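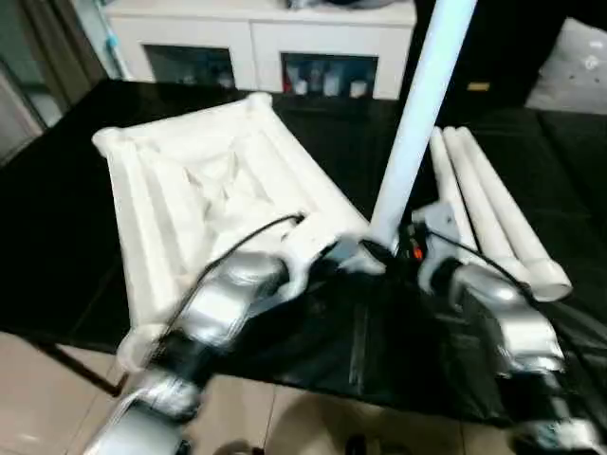 Slide 1: white tubes and a folded white piece on a black table

Good morning, and thank you all for coming out on a Friday in August, when I know the lake is calling! I'm Greer Niven, and I've been putting on garden parties in Bercombe for 16 summers (pause, let them groan). Today I want to talk about shade. My first party had 78 guests and one maple tree, and by two o'clock every last one of them was under it, plates and all. So before you think about food or music, please go stand in your yard at the hour you plan to eat, and see where the sun falls. Next slide, the maple.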